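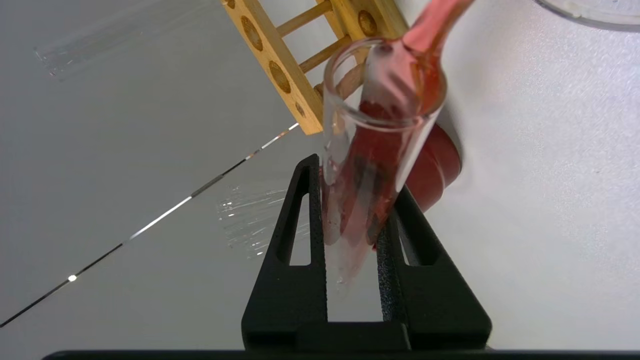

Quick one, Sunday night, laundry going. Sun 30 August if anyone's keeping track of how long I've been quiet. Sorry. Work ate the whole month.

So, the demos. We're collecting examples for the test tube task and I've been on the teleop shift more than I've been at my desk. Target is 1,000 episodes. We have 161 good ones. Yeah.

Task sounds dumb when I say it out loud at dinner. Pick up a tube, deal with whatever's in it, put it back in the wooden rack. A kid could do it. The kid has fingertips though. I have two black fingers on a foot of lag (not really a foot, you know what I mean) and a tube made of glass, so the thing I'm trying to grab is basically a set of highlights. The wrist camera sees it ok when you're close. From the head camera a tube against a pale wall is a rumor.

First couple days I was driving like I was late for a bus. Fast in, grab, fast out. Looked great to me. Then Doina Hoxha sat down and played my stuff back at half speed and you could see every little stutter where I'd overshot and pulled back. The policy learns the stutter. Of course it does. It has no idea the stutter was me sneezing.

Redid a whole afternoon after that. Slower approach, commit, close. If I miss, I miss cleanly and go again, and we tag the recovery as a recovery. Those are worth keeping. The twitchy ones are not.

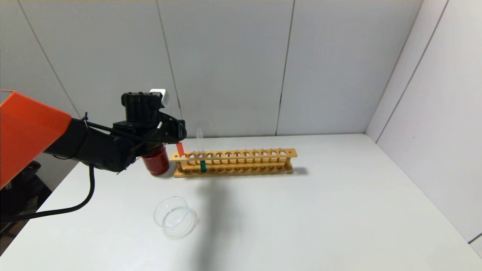
Flindel Manipulation Team, Mavville

(they want that on anything with lab photos in it, fine by me)

Setup notes, mostly for me in six months. One arm, one booth, a wrist view plus the head view, both saved with every episode along with joint positions and gripper opening. Rack goes down long side across the table. We nudge it between episodes. A bit left, a bit of an angle, sometimes a big angle. Same with the petri dish. If you leave everything in the same spot for a whole session you get a beautiful robot that can only work in that spot. Ask me how I know. Actully don't, ask Mutua Kioko, it was his session and he's still sore about it.

Lighting we leave alone for now. Shadows are bad enough.

Contents of the tubes: we started with water, pointless, you can't see it. Caroline Kaijage switched us over to colored stuff and suddenly I could tell from the playback if any had moved. Also suddenly I'm the guy wiping down the table. Paper towels, I go through so many paper towels. Gets on the fingers too if you're careless, then the next tube slides, then you've got an episode with a slide in it and a decision to make.

My rule at the moment: a slide stays in if I caught it. Goes in the bin if I only got lucky. Halima says I can't tell the difference and she may be right.
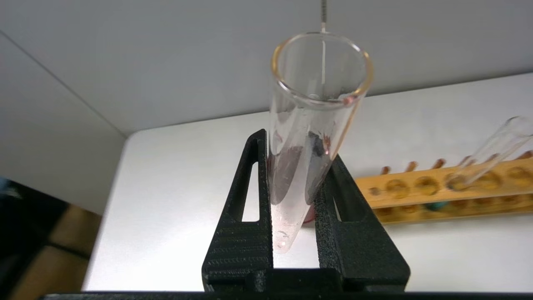
How long does one demonstration take?
A clean one runs 20 seconds. Resetting the table afterward takes longer than that, and it's the reset that decides how many you get in a day.

Which brings me to labels. Every episode gets a short text line saying what was done, typed by whoever drove, right then, before the reset. We tried doing them at the end of the shift and it was garbage. Everybody writes "moved tube" when they're tired. Moved it where. Which one. I wrote "moved tube" myself, so no high horse here. Threw out 12 in one go on that basis alone.

Biwott (our logging tool, and yes it has a splash screen now, why) lets you pick from a list of phrases. Good for speed, bad because you pick the top one. I've gone back to typing. 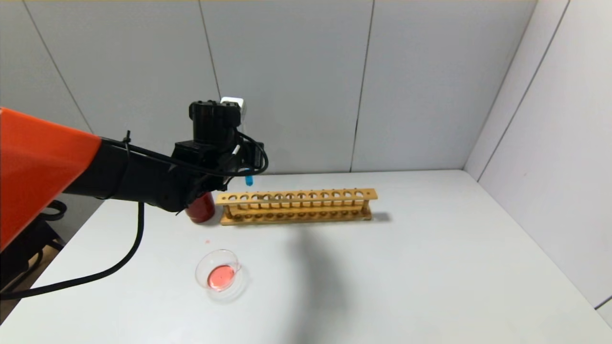
Failures are the thing I want more of and the hardest to get on purpose. Fake a fumble and it looks faked, the hand hesitates before anything's gone wrong. So I've quit staging them and I just don't stop recording when something goes sideways. There's pink liquid sitting in the petri dish in that one and a little drop of it on the table next to the dish, and my old self would've called cut, wiped and started over. Now it stays on the table and in the data. A real bench has drips on it. I'd like the thing to carry on when it sees one and not freeze up like it's found a bug in the universe.

Jawad Pirzada is over from the Grusevbridge office next week and wants to drive. He's left handed and impatient. Perfect, honest to god, we need more kinds of hands in this set than mine and Mutua's. You can tell who drove an episode from the path alone, which is kind of neat and kind of a problem.

Ok dryer's buzzing. Next post will be about the grip force mess, if I get teh plots out of Halima Odera by then. Wrist is sore. Night.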